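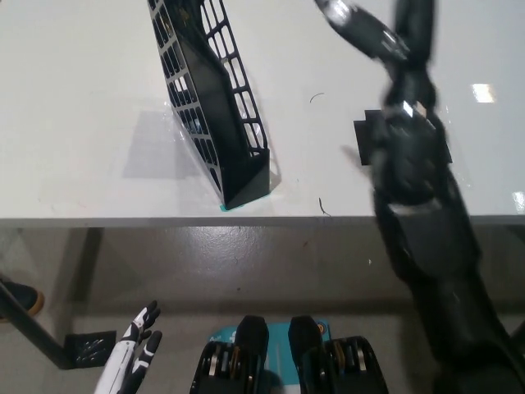 *The Etness magazine file in black, laid on its side on a white tabletop.*

# Etness magazine file: review for office and reading room use

The Etness magazine file was purchased for the periodicals room to replace card holders that had begun to split at the corners. An order of 16 was placed through El Sherbiny, the usual stationery supplier, and the files have been in daily use since November. The notes below were compiled by Nawal Hamdy for departments considering a similar purchase.

## Construction

The file is a plain black plastic holder with an open top and a closed base. The side walls are formed as a lattice of rectangular openings, which keeps the weight down and allows the reader to see which titles are inside. The base is solid, so thin leaflets and loose inserts do not drop through.

The plastic flexes slightly when a full file is lifted by one side, though none has cracked. The moulded edges were clean on all but two of the files received. Those two had a rough seam along the top and were exchanged without difficulty.

## Use

Standard journals stand upright without curling, provided the file is at least half full. A single thin issue will lean and eventually bow - this was also the case with the Gamoler file used on the upper floor. One Etness file holds a full year of the quarterly bulletin with room to spare.

An empty file is light and can be knocked over on an open desk. On a shelf, between others, it is stable.

## Cleaning and labelling

Dust collects in the corners of the lattice and a cloth alone will not remove it. A soft brush is recommended. Black plastic also shows pale dust readily, and departments with sunny shelves may prefer another colour.

There is little flat surface on the sides for a label. Staff have used tie-on tags, threaded through an opening near the top, with shelf marks up to 286 written by hand.

## Assessment

The Etness file is suitable for regular shelving of journals and catalogues. It is less suitable for small pamphlets, for which the Ultunness box with a lid remains the preferred choice. A further order has been approved for the catalogue shelves.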